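Solora 车载诊断盒 安装与设置说明（二手车商版）
第 3 节 装盒、配对、入库

适用：收车后、上架前。每台车都要做，拍卖场拉回来的也要。没做完第 3 节别跳第 4 节。

3.1 开始之前

车停平地，拉手刹，P 挡。手动挡挂空挡。
电瓶电压先量一下，太低先充电，别硬来。
准备：诊断盒、短延长线、扎带、手机或平板（装好 Solora 应用，已登录车行账号）、车架号照片。
账号没有的找门店管理员开。Filthorpe 店的账号统一由 Daithí Rafferty 开，别自己注册，注册了后面合并很麻烦。

注意：混动和纯电车先看附录 B，橙色线一律不碰。

3.2 安装步骤

1. 找 OBD 接口。大多在方向盘下面，左膝盖附近。有的车有小盖板，用手抠开，别用螺丝刀撬。
2. 看针脚。有弯针、发绿、有胶水残留，停，拍照，报给检测组。前车主装过别的定位器的，接口经常松。
3. 熄火状态下插盒子。插到底，听到咔一声。没咔声也行，轻拉不掉就算到位。
4. 盒子顶膝盖的，用延长线，把盒子塞到仪表台下方，扎带固定在原车线束上。不要绑在踏板支架或转向柱上。
5. 扎带剪平。留尖的会划手，交车时客户会投诉。
6. 钥匙拧到 ON，先不打火。指示灯应该是：红灯亮，然后绿灯慢闪。
7. 绿灯慢闪后再打火。怠速，空调关。

小心：行驶中不要插拔。试驾前一定确认踏板行程没有线挡着，踩到底试几次。

3.3 配对

1. 打开应用，点“添加车辆”。
2. 扫盒子背面的二维码。扫不出来就手输序列号，字母 O 和数字 0 容易错，输完再对一遍。
3. 输入或拍车架号。应用会自己带出年份、车型、排量。带错的手动改，改完点“锁定”，不锁定下次同步又会变回去。
4. 填里程。按仪表盘抄，不要按收车单抄。两个数对不上时以仪表盘为准，备注里写清楚。
5. 选车辆位置：前场、后场、整备、外放。放错位置销售找不到车，又要来问。
6. 点“完成”。绿灯变常亮，就是配上了。
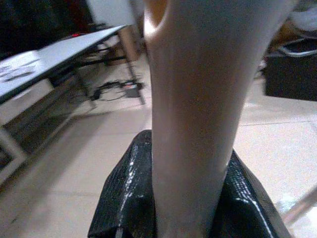
黑色软袋，表面有光泽和褶皱

配对超时怎么办：关蓝牙再开。还不行，拔下盒子等一会，重新插。再不行换个手机试。三样都试过了才打电话，电话里第一句就会问你这个。

3.4 首次读码

1. 发动机热了以后再读，冷车读出来的氧传感器数据不准。
2. 点“全车扫描”。中途别接电话，别切后台，会断。
3. 扫完自动生成报告。历史码和当前码分开看，当前码优先处理。
4. 需要清码的，先保存报告，再清。顺序反了记录就没了，补不回来。
5. 清完跑一圈，至少包括一段匀速和几次停车起步，回来再扫。同一个码又出来，转维修，别再清了。

注意：清码不等于修好。刚清完码的车，就绪状态大多显示“未完成”，年检过不了。上架前“未完成”项不能超过 2 个，超过的留在整备区。

有些老款欧洲车扫描时仪表盘会乱闪，雨刮可能会动一下，正常。扫完还在闪就熄火锁车，等一会再开。

3.5 报告入库

报告上传后会进 Motel 模块（就是车辆暂存库，旧版本叫“停车库”，菜单里有的地方还没改过来）。
库里每个店默认上限 1,000 台，含已售未归档的。满了就传不上去，提示代码 987。看到 987 先去把已售车归档，别反复点重传，点多了会出重复记录。

归档方法：Motel > 已售 > 全选 > 归档。全选只选当前页，翻页要再选一次。

提示代码 141：车架号已存在。多半是这台车以前在别的店卖过，或者置换回来的。点“合并历史”，不要点“覆盖”。覆盖会把旧报告冲掉，而且没有撤消。

3.6 Bošković 打印机联动（可选）

前挡风玻璃价格牌可以直接从报告打。步骤：
1. 打印机和平板连同一个 Wi-Fi。访客网不行。
2. 应用 > 设置 > 外设 > Bošković，选机器。
3. 纸张选“车窗牌”，方向选横。默认是竖的，打出来价钱会被切掉一半。
4. 先打一张测试页。颜色发淡换墨盒。
5. 价格以系统为准。手写改价的牌子一律收回重打。

3.7 交车前拆盒

1. 应用里先点“解除绑定”。先拔后解的，盒子会锁住，要找管理员开锁。
2. 熄火，拔盒，收延长线，扎带剪干净，不要把线头留在脚垫上。
3. OBD 盖板装回去。掉了的去配件柜领。
4. 盒子擦一下，放回充电架。灯不亮的放另一格，贴条，写清楚哪台车上拆的。
5. 打一份最终报告，连同钥匙、手册一起交销售。

小心：盒子忘在车上就交出去了，马上联系客户，当天要回来。客户开着走，系统里还会继续记位置，这个是隐私问题，务必先在后台停掉定位。

3.8 常见情况，快查

红灯常亮：没供电，查保险丝，点烟器那一路先看。
红绿交替：固件在升级，别拔，等它自己停。
绿灯快闪：没信号，把车挪到棚外面。
完全不亮：接口问题或盒子坏了，换一台车试就知到了。
里程不更新：部分车型不支持，每次手填。
报告空白：扫描时断过，重扫。

本节更新：2020-05-30。旧的打印版请撤掉，特别是整备间墙上那张，步骤 3.4 的顺序是错的。
第 4 节见下页：拍照与上架。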